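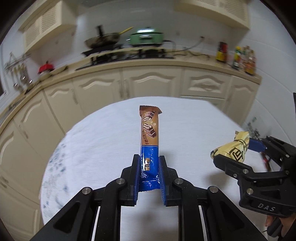
May, bench notes, batch 7 of the baked oat cups

Carrying on from batch 6, which set well at the rim and stayed loose in the center. Bhupendra Vashisht thinks the milk is too high for the oats. I think the pan is too deep. Changed only the milk this time so we can settle it.

Base mix, enough for one 12-cup pan:
rolled oats, 194 g
whole milk, 300 g (was 340 g in batch 6)
eggs, 2 large
mashed banana, 150 g
maple syrup, 30 g
baking powder, 5 g
salt, 2 g
cinnamon, 1 g

Oats are the Onard ones again. The Gowda oats are cut thinner and drink up the milk faster, so results from the two bags should not go in the same column. Batches 2 and 3 have this problem and I have struck them from the sheet.

Total into the bowl came to 780 g after scraping in the banana. Rested 15 minutes at room temperature, stirred once at the halfway point. By the end the spoon left a track that closed slowly. Batch 6 closed at once. Portioned 52 g per cup with the small scoop and checked every cup on the scale. Twelve cups took 624 g. The remainder went into two ramekins and was baked on the lower rack, not counted.

Oven at 350 F, middle rack, pan turned at 12 minutes. Center temperature, cup 6, thin probe:
12 min – 151 F
16 min – 178 F
20 min – 196 F
22 min – 201 F, pulled

Cups 1 and 4 (back left before the turn) browned ahead of the others, same as every batch in this oven. Left them in the pan 10 minutes, then onto the rack. Two stuck at the base. The pan was greased with butter only; batch 5 used butter plus a dusting of oat flour and released clean. Go back to that.

Cut cup 6 and cup 9 at 30 minutes. Both set all the way through, crumb even, no wet ring under the banana. Slightly dry at the top edge on 9. Bhupendra tasted it cold and marked it firm but not tough. He wants the salt up to 3 g. I would leave it until the milk is fixed.

So the milk was most of it. The pan depth may still matter for the 52 g portion, and I would like one run in the shallow Horkby pan before dropping the question.

Storage: six cups in the fridge, lidded, paper between layers. Six wrapped singly and frozen. Reheat test from frozen tomorrow morning in the 660 W microwave, starting at 50 seconds and adding 10 at a time. Last time 90 seconds turned the rim to leather.

Sallora want the recipe card with weights and cup measures both. The cup measure for the oats is still unresolved – three scoops of the same bag gave me three different weights. Will repeat with the spoon-and-level method.

Next, batch 8:
milk 310 g, all else held
butter and oat flour on the pan
log cups 1 and 4 separately
order more probe covers, down to the last two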